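Workshop Tips: Building a Two-Arm Table Cell on Extrusion

Updated 2021-12-30

These notes cover a bench-height cell with two small arms facing each other across a wooden top, built in the shared shop at Lockyer. They assume you have already assembled at least one arm and can read a wiring diagram. Software setup is on a separate page.

Frame

Use black anodized aluminum extrusion for the border and the uprights. The color matters a little: bare aluminum reflects the ceiling lights into the overhead camera, and the glare moves when the arms do.

Cut all matching lengths against the same stop in one session. If the two side rails differ by even a millimeter, the border will rack when you tighten the corners, and the arm bases will no longer be parallel. Check both diagonals before final torque. Loosen and repeat if they disagree.

Slide more T-nuts into each slot than the drawing calls for before you close the ends. Drop-in nuts can be added later, but they turn in the slot under vibration. The Stutico slide-in nuts in the second drawer are the right size. The ones in the unlabeled cup are not.

Add diagonal struts under load. An arm on a side rail works like a lever, and the rail twists a small amount each time the arm stops. You will see it as a slow nod at the fingertips. One strut in each direction from the mount removes most of it. Retighten the strut bolts after the first day of running, then again after a week.

Tabletop

Butcher block is heavy, flat and easy to screw into. Seal both faces before mounting. A top sealed only on the upper face will cup as the humidity changes, and the calibration will drift with it.

Do not clamp the top rigidly on all sides. Use slotted brackets on two edges and fixed brackets on the other two. Pan-head screws with a washer, snug, no thread locker in the slotted ones.

Matte finish only. Satin is still shiny enough to put a bright patch under each strip light.

Arm spacing

Set the bases so that each gripper reaches 95 mm past the center line with the elbow still bent. With less overlap than this, handovers have to happen at full stretch, where the joints are weakest. With much more, the arms spend their time avoiding each other.

Measure the spacing from the joint axis. The base plates were drilled by hand and are not symmetrical.

Test objects

Start with things that are light, cheap and awkward. Toothbrushes, markers, small clear boxes and plastic bags cover most of the difficult cases: thin handles, parts that roll, transparent walls, crinkled film. Avoid anything heavier than a full travel bottle until the current limits have been set.
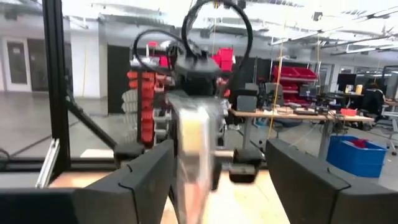
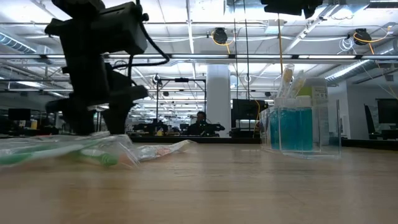
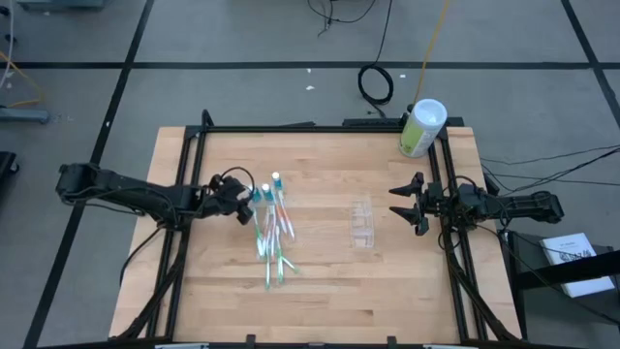
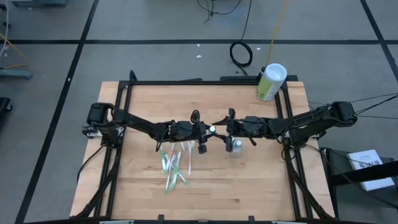
Small objects on the butcher-block top, head-mounted and side cameras (second to fourth pictures).

Clear containers deserve their own test run. A transparent box with thin walls has very little contrast against wood grain, and a depth camera will often report the tabletop behind it. Two things help. Put the box where a light gives it one hard reflected edge, and leave the lid on if the lid is white. Colored tape on the rim works too, but then you have tested a taped box and the result doesn't carry over.

Plastic bags should be opened flat and pinched at one layer. If the gripper takes both layers, back off, drop the height by a millimeter and approach from the side seam. Replace a bag once the film has stretched. Worn bags are easier to pick up and will make your numbers look better than they are.

For pens and brushes in a heap, approach across the handle. Keep the fingers barely wider than the object so that the neighbors are not swept up with it.

Cables on the arms

Cable failures cause more downtime than motors do. The usual mistake is a loop that is correct at the home pose and too short at the far reach.

- Move the arm by hand through its full range with the power off before fixing any cable.
- Leave a free loop at each joint, large enough that it never pulls flat.
- Fasten on the links, never across a joint.
- Use the Cliken reusable clips at the wrist. Zip ties cut into thin jackets there.
- Keep camera cables on the outer side of the bundle. They are the ones you will replace.

Inspect the wrist loop every 500 cycles and replace the cable at 3,000 whether or not it shows wear. Write the count on tape and stick it to the base.

Cables off the arms

Run arm cables out to the side, away from the edge where people stand. If they have to cross open floor, cover them. Drop the overhead camera feed straight down behind the frame and fix it at the crossbar, so a snag pulls on the frame and not on the connector.

Label both ends. Label them again after any repair, as the heat-shrink labels tend to go out with the old plug.

Grippers

Both fingers should close on a business card with the same drag along their full length. If the card slides free at the tip, shim behind the pad. If it slides free at the root, check for a bent finger before shimming anything.

Clean the pads with a surface wipe before each session and let them dry completely. A canister stored at a far corner of the frame is within reach of a person and out of reach of the arms. Do not use solvent on the pads. It hardens the surface in a few weeks and the grip falls off gradually, so the cause is easy to miss.

Wrist cameras need the finger tips in view. If you can't see the tips at both fully open and fully closed, tilt the bracket down in small steps until you can. A longer bracket is tempting but will strike the table on low picks.

Cameras on the frame

Mount each fixed camera to something that the arms are not mounted to. A camera on the arm rail shakes in time with the motion and the blur looks like a focus problem.

Lock focus and exposure. Automatic exposure will react to a dark arm entering the view and wash out everything else.

Shoot a calibration board at the start of every session. The Broltberg board is kept flat in the cabinet. Please do not lean it against the radiator again, the last one has a bow in it.

Floor and surroundings

Tape a grid on the floor before moving the cell into place. It gives you a reference for squaring the legs, and it shows at once if someone has bumped the bench. Black gaffer tape holds up well. Vinyl tape creeps.

Sweep under and beyond the table. Scraps of paper on the floor are visible to an overhead camera and can be picked up as objects by a detector that has not been masked to the tabletop. Set the mask anyway.

Keep one chair or stand beside the cell for the run sheet, on the side away from the stop button.

Before power

1. Table clear of tools, including hex keys in the extrusion slots.
2. Both arms resting at home, neither touching the other.
3. Cable loops free.
4. Stop button tested with motors enabled and the arms idle.
5. Speed limit set to low for the first pass.
6. Camera feeds live and named correctly, left and right.
7. Run sheet started.

Item 6 gets skipped the most. Swapped wrist feeds are hard to spot when both arms look alike. Wave a red marker in front of one and check which window changes.

Known issues

The left base gets warm after a long session. This is within the motor rating, but let it cool before checking bolt torque.

The corner brackets ordered in August have a slightly shallow countersink. Use the low-head screws with them. The remaining stock of the older brackets is in the same bin and takes the standard screws.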